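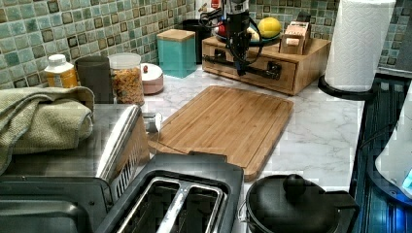
One grower said the stall only works if people drive past twice – once to see the sign, once to stop – and that a stall on the wrong side of the road may as well be shut. Several others said much the same in different words. We hadn't asked about side of road in the first round. Added it for the second.

4.2 Roadside stalls and where they sit

Share · 3 comments

Stall records came from 135 farms across the Dirkach and Puleo districts. Mostly lemons, eggs, pumpkins, some cut flowers. Records are patchy. Some growers kept a notebook, some kept bank slips, a few kept nothing before May and filled in the rest from memory. Those months are left out of the sales totals but kept in for location.

Total recorded sales over the season were 2618 bags or trays. A "bag" is whatever the grower called a bag, so weights are not comparable between farms and we don't try. Trays of eggs counted as one each regardless of size.

Side of road mattered more than we expected. Stalls on the homebound side (away from town in the afternoon) sold better in both districts, and the gap held when we took out the farms on the highway. Distance from the nearest turnoff mattered as well. Stalls within 400 metres of a turnoff did poorly, probably drivers are still watching traffic at that point, though we have no direct measure of this. Signs set well back up the road seemed to help. Not every farm had permission for one.

Price was a weaker effect. Growers who put prices up mid-season did not report losing regulars, but they did report fewer strangers stopping. Hard to seperate from the weather, which turned in the same fortnight.

Figure 3. Household kitchen counter with a lemon in a teal bowl (first panel); open wooden drawer on a marble countertop (second panel).

4.3 Unpaid takings

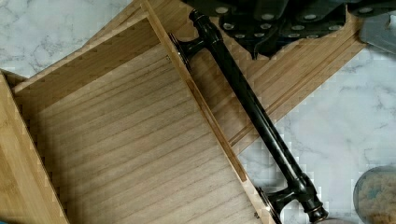 Losses at honesty boxes were low on most farms and very high on a small number of them. The average is not much use here. Farms in the Zevbridge valley with a box out of sight of the house had most of the trouble, wheras boxes near a front gate had next to none, even on busy roads. Moving the box closer to the house was the usual fix. Two growers gave up on cash and put a phone number on the sign for bank transfer. Too early to say for either.

Rounding is a seperate problem. Where the price was not an even dollar amount buyers tended to round, and they rounded both ways. Over a season this came close to cancelling out for lemons. For eggs it didn't, and growers came out slightly ahead. No good explanation for the difference. The Sydorenko trial will use even prices at half the stalls and odd prices at the rest, same produce, same signs, and should give a cleaner answer than our notebooks can.

Labour is not costed in this section, see 4.5. Most growers called stocking the stall "no work at all" and then described an hour a day of it, usually before breakfast.

© September 2020 Puleo Growers' Papers | Contact | Back to top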